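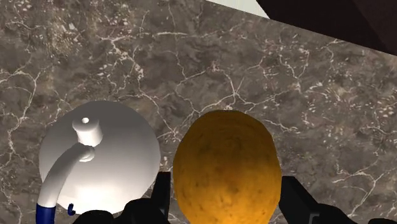

*Marmorfläche mit weißer Äderung in Grau- und Brauntönen.*

**Abugri weitet Naturstein-Rücknahme aus**

Der Steinhändler Abugri nimmt ab Juni gebrauchte Arbeitsplatten aus Marmor, Granit und Quarzit auch von Privathaushalten zurück. Bisher stand das Verfahren nur Küchenbaubetrieben offen. Angenommen werden Platten ab 600 Millimetern Kantenlänge, sofern sie frei von durchgehenden Brüchen sind. Ausschnitte für Spüle oder Kochfeld sind zulässig, verklebte Unterkonstruktionen müssen vor der Anlieferung entfernt werden.

Die Aufbereitung übernimmt der Betrieb Lavmont. Dort werden die Platten kalibriert, neu geschliffen und auf Sägen des Herstellers Nateck zugeschnitten. Im Pilotbetrieb wurden nach Angaben des Unternehmens nahezu 3.000 Quadratmeter Material erfasst. Davon ließen sich 39 Prozent erneut als Plattenware verkaufen, vor allem als Fensterbänke, Waschtische und Abdeckungen. Der Rest ging als Körnung an Terrazzohersteller.

Bei Marmor fällt die Quote niedriger aus als bei Granit. »Calcitische Gesteine reagieren auf Säuren, und stark geäderte Partien brechen beim Besäumen leichter aus«, sagt Oona Nurmi, die bei Lavmont die Eingangsprüfung leitet. Solche Platten erhalten rückseitig ein Glasfasergewebe mit Epoxidharz, bevor sie auf die Säge kommen. Alte Imprägnierungen werden beim ersten Schleifgang abgetragen.

Für die Abholung berechnet Abugri 38 Euro je Platte, die Anlieferung am Lager ist kostenfrei. Eine Vergütung für das Material ist nicht vorgesehen. Anmeldungen werden telefonisch oder direkt am Lager bis 16 Uhr entgegengenommen, Maße und Gesteinsart sind dabei anzugeben.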